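Do those "keep every spare part" systems work for anyone?

2 min read

ternunberg_garage

I'm clearing out a parts drawer and I keep running into advice that says to sort all your little plastic bits by color, bag them, label them, and you'll be glad someday. I have my doubts. I've lived in this house 14 years and I can remember using a saved part 3 times. One of those was a knob, and it didn't fit very well.

What I've got is clips, caps, feet off of furniture, and pieces with tabs on them that must go into something. Do I sort it all, or do I throw out whatever I can't name? Please don't tell me to buy a cabinet with 71 little drawers. I've seen what those cost.

14 comments

rutherford_fixit

Color sorting is for people who like looking at bins. When something breaks you don't think "I need a blue part," you think "I need the thing for the dryer." Sort by what it came off of. If you don't know what it came off of, give it until May in one box and then let it go.

I'd be careful with anything that has tabs, though. Tabs mean it locks into another piece, and that other piece might still be in your house. Try it against whatever you own before you toss it. Don't force it. I've heard people say old plastic tabs will "give a little," and mine mostly snapped.
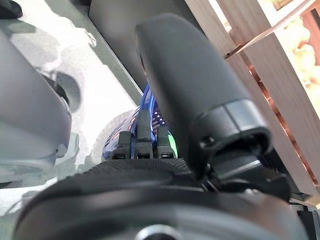 Blue plastic with ribs and little rectangular openings, three black tabs sticking up.

If I found one like that in a drawer, no label, I wouldn't trust anyone who claimed to know what it was from one look. Ribs and slots get molded into all kinds of stuff. Look for a part number on the back with a flashlight. Sometimes you get one, and sometimes it's only a mold number that leads nowhere.

duvesia2

just throw it out. I kept a whole coffee can of that junk and moved it to 2 apartments

Shared 3 times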